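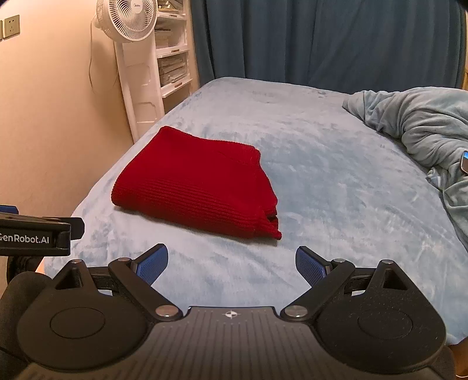
May 28, 2022

Open studio, and the heron that wasn't

Back from Prudbridge with ink in both ears. I had put my name down in March for the two-day lino course, on the theory that by the end of May I would be a person who could draw a heron. I am still waiting to become her.

Jailson Batista teaches it in the old seed warehouse behind the station. There were eight of us and one decent press, a great green thing called the Kallio which everyone speaks of as if it were an elderly aunt. The Kallio doesn't like thick paper. The Kallio mustn't be rushed. I rushed it on my second pull and got a print with a fold across it like a bad parting, and the whole room went quiet for me.

My plan was a heron in reeds, three colours, reduction method, so you keep cutting the same block away and there is no going back. I knew about the no going back. I had it explained to me twice, with a handout. I then cut off the heron's leg on the second colour, thinking it was a reed.

Jailson looked at it for a long time and said plenty of birds stand on one leg. Kind man. I pointed out that it was now the other leg I'd lost as well, a bit earlier on. We agreed it could be sitting down.

So the edition is called Heron, Resting. 16 prints, of which I would show five to a stranger and two to my sister. The blue is good, I'll say that. Flaremel blue, thinned with a lot of the clear stuff, over a sort of porridge yellow, and where they cross you get a green I couldn't have mixed if I'd tried. Must write down how much clear. Didn't write down how much clear.

Wing-yan Kwok had the bench by the window and did a bowl of lemons in one colour, black, and it was the best thing anyone made. No tricks in it. She cut for most of a day without speaking and then inked it up once and it was right first time, and she said "oh, that'll do" and went to find a sandwich. I ate mine next to her hoping some of it would rub off. We talked about knees.

She is putting four pieces into the Brellness summer show and says I should send something. Entry is by photograph, two works each, and last year they had 643 sent in and hung almost 300. Better odds than I'd expected, if you don't think too hard about who the others are. I said I would consider it in the voice of someone with a busy gallery.

Frames are the trouble. The man in the arcade wants more for a plain oak one than I paid for the course. Could use the one the wedding photo is in. Could ask first.

Washed the rollers in the bath, which is now faintly Flaremel all round. Cut on left thumb, small, from the narrow gouge, and another on the same thumb from the plaster tin. Prints drying on the airer in the spare room with the window open a crack. Don't let the cat in.

Later. Got the heron out again after supper. From the doorway it looks like a teapot.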